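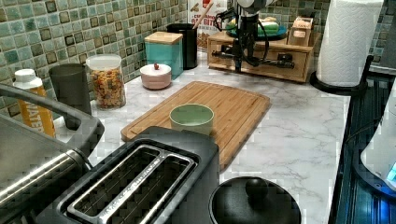

Why does the arm go limp if I so much as look at the red button, one visitor wrote in, and is it supposed to? Yes, it is. The button cuts motor power and the Parley has no brakes on the upper joints. Put a hand under the forearm before you press it, or keep a folded towel on the counter and accept the thump.

Gurnwood Kitchen Cell: Frequently Asked Questions
Last updated July 2022

How often do I need to home the arm?
Every time it loses power. If you skip this, the arm will believe it is somewhere else and act accordingly, with great confidence.

Can I move the counter items around?
Bowls, plates and boards, yes, as much as you like. The arm expects them to wander. Please leave the base where it is bolted. Shifting it by the width of a pencil means a full recalibration, and you will be the one doing it.

How do I recalibrate?
Clear a patch of counter big enough for the printed target, tape the target flat, and run Calibrate from the Wivow panel. The arm visits 96 points and takes its time over each. Don't lean on the counter. Don't run the dishwasher either, if yours is the kind that walks.

It failed at point 7. It always fails at point 7.
Point 7 is the long reach. Look for a cable loop catching at the elbow. There should be enough slack for the joint to fold all the way and not enough to lasso the faucet. Two fingers between cable and housing is the shop standard, whoever's fingers those were.

What do I clean it with?
A damp cloth and a drop of dish soap, power off. No spray cleaner anywhere near the joints. Flour is worse than water, by the way. It gets into the wrist seal and turns into something close to grout.

When does it need grease?
Every 600 hours of motor time, wrist and elbow only. The panel shows the hours under Service. A bead the size of a pea is plenty. We have opened joints that were packed like a cannoli, and they ran hot and smelled of it.

Which grease?
The tube that came in the Van Dijk kit. Cooking oil is not grease, and we would like to stop getting that email.

The gripper pads are slipping. Are they worn out?
Wash them first. If they still slip, swap them: two screws each, snug, no thread glue. A set lasts roughly 1000 grasps on glazed dishes and much longer on wood.

The arm clicks when it changes direction.
One soft click per turn is the gearbox taking up play and can be ignored. A click that gets louder through the day is a loose shoulder bolt. Tighten it with the long hex key, then home the arm again.

Can I fit the old cable clips from the December kit?
They fit. They also crack. Use the screw-down ones.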